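I have been promised a robot that will tidy my kitchen since I was small enough to believe it, and I'm now old enough to have a drawer full of takeaway menus from places that have closed. So when my friend Vasanthi Khan told me over tea that it was nearly here, a few years at most, I'm afraid I snorted.

Vasanthi isn't daft. She spent 15 years on the packing floor at Bruvier, out on the Ullville road, and she has seen machines come in and do jobs that people swore only people could do. Her argument is that a house is just a small warehouse with worse lighting. Things come in, things get put away, things go out again. If a machine can put shampoo in a box all night without a tea break, why can't it put the shampoo back on the bathroom shelf?

Well, because the warehouse has been arranged to suit the machine! Every box is the size it's meant to be and it turns up where it's meant to turn up. I visited once, on a family day, and what struck me was how much of the cleverness was in the rails and trays and guides. The arm itself did one lovely swooping movement, over and over. Put that arm in front of my worktop on a school morning and I think it would want a lie down.

I've been reading up on all this since (my evenings are very exciting) and a lot of the practice these days happens in simulation, on a computer, where nothing gets broken and nobody has to mop. I find these pretend tables oddly fascinating. They're piled with the sort of nonsense you'd find at a car boot sale, and the job is simply to get hold of one thing.
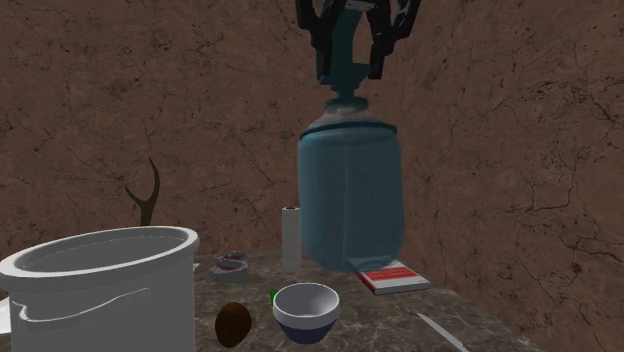
A simulated gripper at the top of a pump bottle, with plenty of other clutter on the table.

Now, you and I would grab that bottle without putting down the phone. But think about it for a minute. It's see-through, so part of the box behind it shows dimly through it, and I gather that see-through things are a real headache for machines that judge distance by camera. The top is an awkward shape and the body is big and round. Do you go for the pump or the fat bit? If you go for the pump, do you press it by mistake and squirt soap over everyone? And there's a pale cylinder right up beside it that you'd rather not knock flying.

My own hands have settled all those questions before I've noticed there were any. I don't say that to boast – my hands also dropped a full jar of beetroot in September and I was finding purple bits at Christmas. But I knew it was slipping while it slipped, and I knew to jump back.

Vasanthi says this is exactly what people said about the packing line. First it could only do square things, then it could do bottles, then it could do bags, and each time somebody folded their arms and said ah, but it'll never do the next one. I'll give her that. I've folded my arms myself. My brother-in-law has a Zovik floor cleaner which I mocked for a year, and it does a decent job of the hall provided you pick up the shoes, the dog's bowl, the charger lead and the dog.

That's my sticking point, though. It's the picking up I want done. I worked out that of the 8 jobs I do before leaving the house, only 4 are what you'd call cleaning, and the rest are moving things from where they were left to where they live. No machine I could buy today will do that half for me, and I don't care how shiny the advert is.

I'd love to be wrong. If somebody turns up with one that can empty a dishwasher, put the odd lids with the right tubs and leave Granny's gravy boat in one piece, I'll have it, and I'll make Vasanthi a cake. She has already asked for lemon. Until then I'm keeping my rubber gloves by the sink, and whoever left the big pan to soak last night can come and deal with it.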